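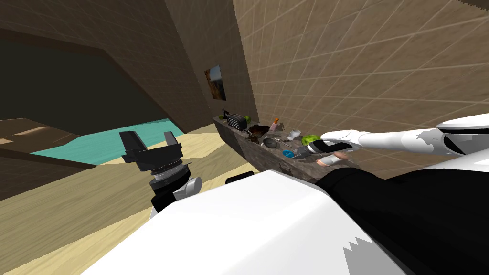
라마단 기간에 기숙사 식당의 운영 시간은 어떻게 정해야 합니까?
일출 전 식사와 일몰 직후 식사를 기준으로 두 차례의 배식 시간을 별도로 편성하고, 기존의 아침, 점심, 저녁 배식은 그대로 유지합니다. 두 배식의 시각은 날마다 조금씩 달라지므로 학기 시작 전에 날짜별 시간표로 공지합니다.

기숙사 급식의 라마단 운영 지침
발표자용 원고 및 진행 메모
발표: 루어리 에이트킨(Ruairi Aitken), 베스트스테드(Veststead) 기숙사 급식지원실

1. 인사 및 발표 범위

안녕하십니까. 베스트스테드 기숙사 급식지원실의 루어리 에이트킨입니다. 오늘 발표에서는 본 기숙사가 라마단 기간에 시행한 급식 운영 방식을 보고드리고, 다음 학년도에 적용할 지침안을 설명드리겠습니다. 종교적 의무의 해석에 관한 사항은 본 발표의 범위에 포함되지 않습니다. 해당 사항은 교내 종교생활 상담 창구의 안내에 따릅니다.

(메모: 배포 자료는 발표 시작 전에 좌석에 놓아 둔다. 영문본을 요청하는 참석자에게는 접수대에서 전달한다.)

2. 배경

라마단은 이슬람력의 아홉째 달입니다. 이 기간에 단식을 하는 학생은 새벽부터 해가 질 때까지 음식과 물을 들지 않습니다. 이슬람력은 달의 주기를 따르므로 라마단의 시작일은 양력으로 해마다 열흘가량 앞당겨집니다. 따라서 어느 해의 배식 시간표를 다음 해에 그대로 옮겨 쓸 수 없습니다. 같은 기간 안에서도 일출과 일몰 시각이 변하며, 고위도 지역에서는 그 변화의 폭이 더 큽니다.

종전의 본 기숙사 식당은 저녁 배식을 오후 7시에 마감하였습니다. 일몰이 그보다 늦은 날에는 단식 중인 학생이 식당을 이용할 수 없었고, 새벽 식사는 전혀 제공되지 않았습니다. 학생들은 공용 주방에서 직접 음식을 준비하였으며, 그 결과 층별 주방의 이용이 일부 시간대에 집중되었습니다. 야간 소음에 관한 민원도 같은 시기에 접수되었습니다.

이에 급식지원실은 식당에서 정식으로 두 식사를 제공하는 방안을 마련하였습니다.

(메모: 종전 운영 시간표를 화면에 띄운 채로 다음 항목까지 이어서 설명한다.)

3. 신청 절차

이용을 희망하는 학생은 급식 예약 시스템 플렐테오(Flelteo)에서 신청합니다. 첫 시행 당시 신청자는 62명이었고, 이 가운데 새벽 식사까지 함께 신청한 학생은 34명이었습니다. 신청서에는 종교를 기재하는 항목을 두지 않았습니다. 학생은 이용할 식사와 이용 기간, 알레르기 유무만 입력합니다.

이 점은 검토 과정에서 의견이 갈렸던 부분입니다. 식수 예측을 위하여 더 많은 정보를 받아야 한다는 의견이 있었으나, 급식지원실은 필요한 최소한의 정보만을 수집한다는 원칙을 유지하였습니다. 식수 예측은 신청 내역과 전날까지의 취소 내역만으로 충분하였습니다.

취소는 전날 오후 6시까지 가능합니다. 병이나 여행 등으로 단식을 쉬는 날이 생길 수 있으므로 취소 사유는 묻지 않습니다. 취소한 학생은 별도의 절차 없이 당일의 일반 배식을 이용할 수 있습니다.

(메모: 예약 화면 시연은 생략한다. 질의가 있을 경우에만 부록의 화면 예시를 제시한다.)

4. 식단과 조달

식재료는 기존 납품처인 다네타노(Danetano)를 통하여 조달합니다. 할랄 인증 육류는 일반 육류와 분리하여 납품받고, 냉장 보관 구역과 조리 도구도 구분하여 사용합니다. 도구의 구분은 손잡이 색으로 표시하며, 세척 역시 별도의 순서로 진행합니다. 인증서 사본은 납품 때마다 확인한 후 급식지원실에 보관합니다.

일몰 직후의 식사는 대추야자와 물, 수프를 먼저 제공하고 주식을 이어서 배식하는 순서로 구성하였습니다. 대추야자와 물은 일몰 시각 전에 식탁마다 비치합니다. 학생이 배식대 앞에서 대기하는 동안 일몰 시각이 지나가지 않도록 하기 위한 조치입니다.

새벽 식사는 귀리죽, 달걀, 콩류, 통곡물빵, 과일, 요구르트를 중심으로 편성합니다. 염분이 높은 품목은 식단에서 제외하였습니다. 조리 인력의 새벽 근무를 줄이기 위하여 처음에는 전날 저녁에 포장한 식사를 제공하였으나, 따뜻한 음식을 원한다는 의견이 이어져 죽과 달걀 요리는 당일 조리로 변경하였습니다. 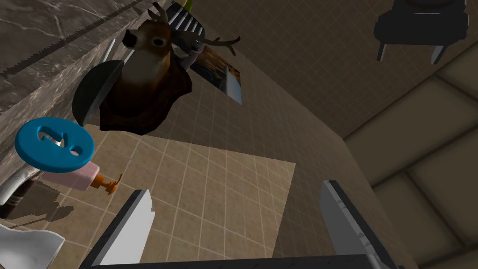

당일 조리로의 변경에 따라 근무 편성도 조정하였습니다. 새벽 배식에는 조리원 두 명을 배치하고, 해당 조리원은 같은 날 저녁 근무에서 제외합니다. 새벽 근무는 희망자를 우선하여 편성하며, 한 사람이 연속하여 맡을 수 있는 기간에 상한을 둡니다. 근무 종료 시각부터 다음 근무 시작 시각까지의 휴식 시간은 근로 규정에 따라 보장합니다.

단식 중인 조리원이 있는 경우에는 간을 보는 업무를 다른 조리원이 맡도록 합니다. 이 사항은 종전의 근무 지침에 없던 내용으로, 첫 시행 중에 현장의 요청을 받아 추가되었습니다.

5. 공간 이용과 안내

일몰 직후 식사는 식당 동쪽 구역에서 제공합니다. 단식을 하지 않는 학생도 같은 구역을 이용할 수 있으며, 동행하는 친구의 이용을 제한하지 않습니다. 다만 대추야자와 물이 비치된 식탁은 일몰 시각까지 신청자가 우선하여 이용합니다.

새벽 식사 시간에는 출입구 한 곳만 개방합니다. 객실과 인접한 복도의 조명은 낮은 밝기로 유지하고, 식기 반납은 퇴식구 안쪽의 완충 수레를 이용합니다. 운영을 시작한 이후 급식지원실에 접수된 새벽 시간대 소음 민원은 2건이었으며, 모두 퇴식구의 식기 반납 소음에 관한 것이었습니다. 완충 수레는 그 후에 도입한 것입니다.

시간표는 식당 입구와 층별 게시판, 플렐테오의 첫 화면에 게시합니다. 표기 시각은 교내 종교생활 상담 창구가 확인한 시각을 사용하고, 급식지원실이 임의로 반올림하지 않습니다. 서로 다른 계산 방식에 따라 시각이 몇 분씩 달라질 수 있으므로 기준으로 삼은 출처를 시간표 하단에 밝힙니다.

(메모: 시간표의 출처 표기를 질의하는 참석자가 많다. 상담 창구의 연락처를 준비한다.)

6. 이용 결과와 미비점

첫 시행에서 가장 많이 제기된 의견은 일몰 직후의 혼잡이었습니다. 신청자가 같은 시각에 한꺼번에 식사를 시작하므로 일반 저녁 배식의 방식으로는 대응하기 어려웠습니다. 배식대를 두 줄로 나누고 수프를 식탁으로 직접 전달한 뒤에는 대기 줄이 눈에 띄게 짧아졌습니다. 주식 배식을 저녁 예배 이후로 늦추어 달라는 의견도 있어, 배식 종료 시각을 연장하고 보온 배식을 병행하였습니다.

새벽 식사의 미이용 문제는 아직 해결되지 않았습니다. 신청하고도 나오지 않은 학생이 가장 많았던 날에는 8명분의 식사가 남았습니다. 남은 포장 식사는 당일 아침 배식에 활용하였으나, 조리된 죽은 폐기하였습니다. 다음 시행에서는 죽을 소량씩 나누어 조리하는 방식을 시험할 예정입니다. 미이용 학생에게 요금을 더 부과하는 방안은 검토하였으나 채택하지 않았습니다.

시험 기간과 겹치는 경우의 대응도 남은 과제입니다. 오후 시험이 일몰 이후까지 이어질 때에는 시험장으로 간단한 식사를 보낼 필요가 있습니다. 이 경우 음식물 반입에 관한 시험 관리 규정과의 조정이 선행되어야 하며, 현재 학사 부서와 협의 중입니다.

7. 다음 학년도 지침안

지침안의 주요 내용을 말씀드리겠습니다. 급식지원실은 10월까지 다음 라마단 기간의 예상 식수를 조사하고 다네타노에 조달 계획을 통보합니다. 신청은 라마단 시작 4주 전에 개시합니다. 시작일은 초승달 관측 결과에 따라 하루 달라질 수 있으므로, 첫날의 식재료는 하루 앞당긴 시작에도 대응할 수 있도록 확보합니다.

명절인 이드 알피트르 당일에는 점심 배식에 특별 식단을 편성하며, 이 식단은 기숙사의 모든 학생에게 제공합니다. 특별 식단의 구성에는 학생 의견을 반영하되, 조리 설비의 여건을 고려하여 급식지원실이 최종 확정합니다.

비용은 기존 급식비의 범위 안에서 집행합니다. 새벽 식사는 아침 식사 1회로, 일몰 직후 식사는 저녁 식사 1회로 계산하므로 학생의 추가 부담은 없습니다. 늘어나는 인건비는 급식지원실의 운영 예산에서 충당합니다.

(메모: 예산표는 배포 자료의 마지막 장에 있다. 세부 금액에 관한 질의는 서면으로 받는다.)

8. 질의 안내

이상으로 보고를 마치고 질의를 받겠습니다. 지침안에 대한 의견은 배포 자료에 첨부된 양식으로도 제출하실 수 있으며, 제출된 의견은 급식지원실에서 정리하여 개정안에 반영 여부를 표기한 후 회신드리겠습니다.

(메모: 질의가 길어질 경우 오후 4시에 마감하고, 남은 질의자는 급식지원실로 안내한다.)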